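Home | Issues | Authors | Search

4.2 Work surfaces

Kaewsai claims that a plain white top makes small items easier to find. We doubt it. His 711 trials used one table height, and the Marras survey found no such gain - see Wiriya's reply.

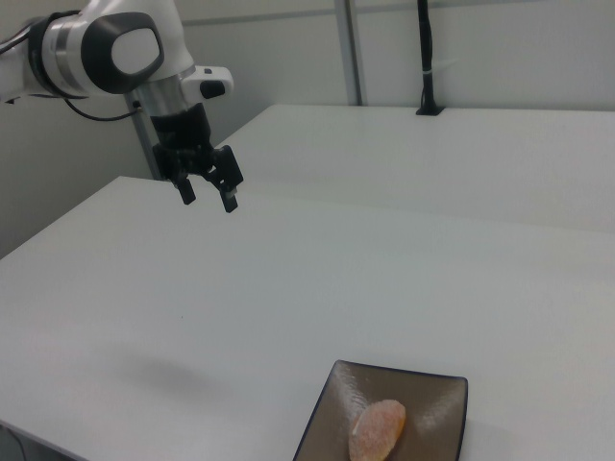
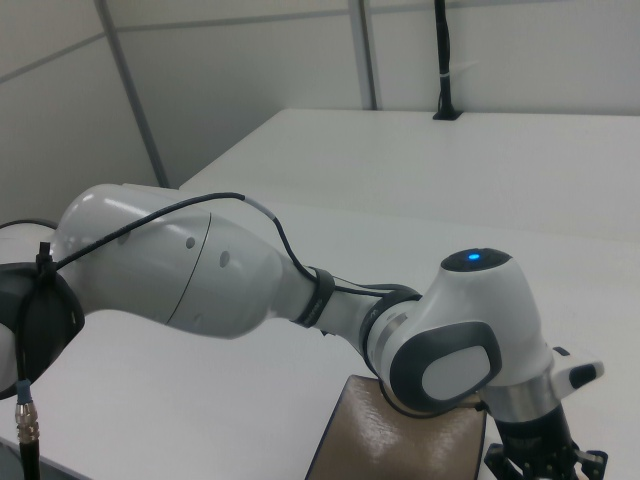
Figure 3. White tabletops. A brown block rests on the table in the second view.

Glare was never measured. Until it is, we treat the claim as a guess - a fair one, perhaps, but a guess.

Related items
Bench height at Brundham
Deketti shelving, a second look

Comments (2)
Which lamps did they use?
711 trials, one table. Not convinced.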